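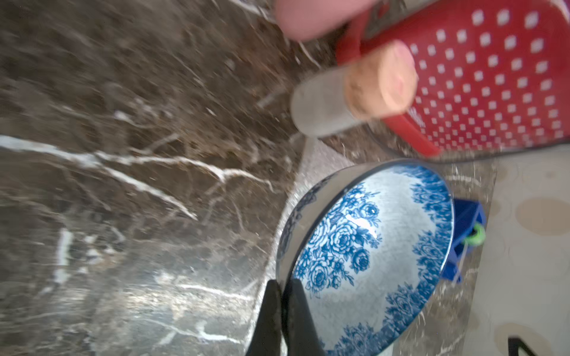
Photo: project group, kitchen worktop, Erkska house

Packing Crockery for a House Move: Project Report
Household Studies, second year

1. What the project was for

Our group was asked to choose an ordinary household job and study how it is done. We chose packing crockery. Three of us had moved house in the past year and all three had opened a box to find something broken. We wanted to know whether the wrapping or the box matters more, and how much material a small kitchen uses up.

The work was done in the kitchen at Erkska, the shared student house on Yin Street. The worktop there is polished stone, dark with white veins. It is a hard surface to put china down on, so we agreed early on that wrapping should be done flat on the worktop and that nothing should be stacked near the edge.

2. Materials

The bubble wrap was clear, with small round bubbles, and came from a packaging shop called Fleltalance. We also had newspaper, tape and 6 double-walled boxes. The crockery was what was in the cupboards. A lot of it was mixed, for instance a small white bowl with blue roses on the inside and a dark blue line round the rim. We liked having odd pieces because most real kitchens have them, and they do not stack as neatly as a matching set.

3. Method

Each piece was handled in the same order. It was checked for chips, laid on a sheet of wrap, rolled once, and the ends were folded in and taped. Bowls got a ball of newspaper in the middle first. Plates went into the box on edge and bowls went in upside down. Dark pieces were harder to check than pale ones, as small chips do not show up well under the kitchen light.

We weighed every box and wrote down the length of wrap used. Packing was finished on 10th June.

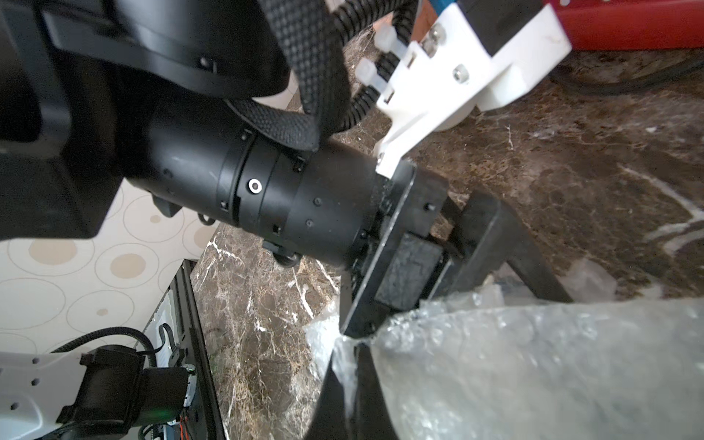 Page last changed: 10th June

4. Results

The full kitchen took 512 grams of tape and newspaper together, not counting the wrap. The heaviest box held plates and came to 9 kilos, which was as much as we wanted anyone to carry down the stairs.

Bubble wrap was slower to use than we had planned for. It springs open again when you let go, and curved pieces were the worst for this. A round side needs the wrap held down while the tape goes on — easy enough with two people, awkward with one. Cutting the sheets to size before starting saved more time than anything else we tried.

Newspaper was quicker but left print on the paler glazes, and those pieces would have to be washed again before use.

5. Problems

We ran out of tape and had to finish the last box with a different brand from the Kiton corner shop, so the tape weights for that box are not a fair comparison. We also forgot to weigh one box empty.

6. Next stage

The boxes will be opened in July and each piece checked against the chip list. Until then we cannot say which wrapping protects better, only which is quicker to use. Word count without headings and tables: 1,181 in the full version, which is kept with the weighing sheets in the course folder.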